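Getting to Floten Without a Car: Final Report
Tourism and Regional Transport, second-year field project

1. Why we went

The project brief asked us to pick a destination that describes itself as "easily reached" and test the claim. We picked Floten, a small harbor town whose website uses the phrase four times on one page. The website does not say by whom. After our first attempt we suspected it meant people who already live there, or possibly seals.

Our question was simple: can a visitor with a backpack, a normal amount of patience and no car get from Gruseo to Floten in a day, and what does it cost? We had a travel budget of $400 for the whole group, which the department described as generous.

2. Method

We made the trip three times in September by three routes. Each of us kept a log of departure times, waiting times, fares and anything a bus driver told us that differed from the printed schedule. The last column filled up first.

Route A was the direct bus, which leaves Gruseo at 6:40 a.m. Route B went by train to Matheson and then by the coast bus. Route C was the ferry from Stindero, included because one member of the group had always wanted to take it and had the deciding vote.

Between trips we stayed in a rented apartment in Matheson, where we typed up the logs and did our own cooking to save money. Restaurants in Matheson price their soup for people who arrive by yacht.
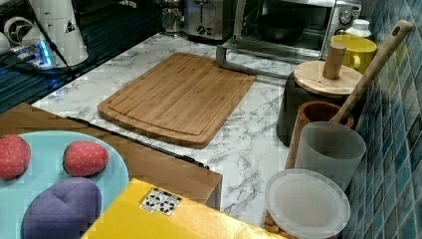 Figure 1. Kitchen counter, Matheson apartment.

3. Results

Route A took five hours and involved one bus, as advertised. It also involved a forty-minute stop at a gas station that appears on no schedule and that every regular passenger had brought a sandwich for. We had not brought sandwiches. The fare was the lowest of the three and the seats explained why.

Route B was faster on paper. The train reached Matheson on time, and the coast bus left Matheson on time, six minutes earlier. The next one was in three hours. We asked at the ticket window whether the two timetables had ever been compared and were handed a second copy of each.

Route C was the most comfortable and the least useful. The ferry takes 200 passengers and on our crossing carried a good deal fewer, plus a pallet of onions. It docks on the far side of the bay, two miles from the center of Floten, and there is no connecting bus. The walk is pleasant if it isn't raining. See Appendix B for rainfall.

4. What visitors said

We handed out 100 questionnaires at the Floten bus shelter and the harbor and got 38 back, one of them used as a shopping list. Most people who answered had come by car. Of those who hadn't, the majority said they would visit again but would get a ride. Two wrote that the journey was "part of the experience," and we would like to know which route they took.

5. Limitations

Three trips is a small sample. We traveled after the summer timetable ended, and the operators told us things run better in July, when the town of 3000 fills up. We could not test this. We also lost one log overboard on Route C, so waiting times for that crossing come from memory and a phone photo of the departure board.

6. Recommendations

Move the coast bus departure from Matheson back by fifteen minutes. Print the gas station stop on the schedule. Run a van from the ferry dock to the center on sailing days, or put up a sign giving the distance. Change "easily reached" on the website to "reached."

We sent these to the Floten visitor office and received an automatic reply with directions for drivers.

Appendix A: Fares and times by route
Appendix B: Rainfall
Appendix C: Questionnaire (English version)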